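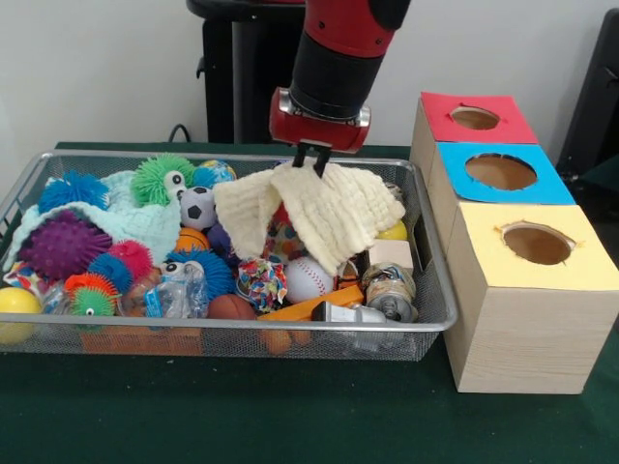

Knitted dishcloths go stiff and smell of pond. What am I doing wrong?

My aunt has taken up knitting and I now own more cotton dishcloths than plates. Lovely things, until the second week, when they dry like toast and smell like a canal. I wash them at 40 with everything else and use Bunting softener, the blue one. Do I boil them? Bury them?
Posted by Grisby99 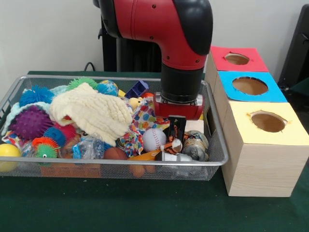
Laundry & Fabric Care

Shahnaz Wickramasinghe
Stop using the softener. It coats the cotton, so the cloth pushes water about instead of soaking it up, and the smell settles in underneath. Wash them at 60 with ordinary powder and half a cup of soda crystals, then once more with nothing at all. Hang them up singly by a corner. Folded over the tap is how you get canal. If your aunt has used wool by mistake, ignore all of this or you will own a set of coasters.

Tukmont
Just buy sponges. 92p for 10 at the market.

Reser
Seconding no softener. I also simmer mine for 15 minutes in an old saucepan with a spoonful of washing soda (not an aluminium one, it goes black, ask me how I know). Dark colours will run a bit. My red one is now salmon and so is a tea towel that was only visiting.

Grisby99
Thanks all. Label says cotton. Softener has gone to my brother, who deserves it.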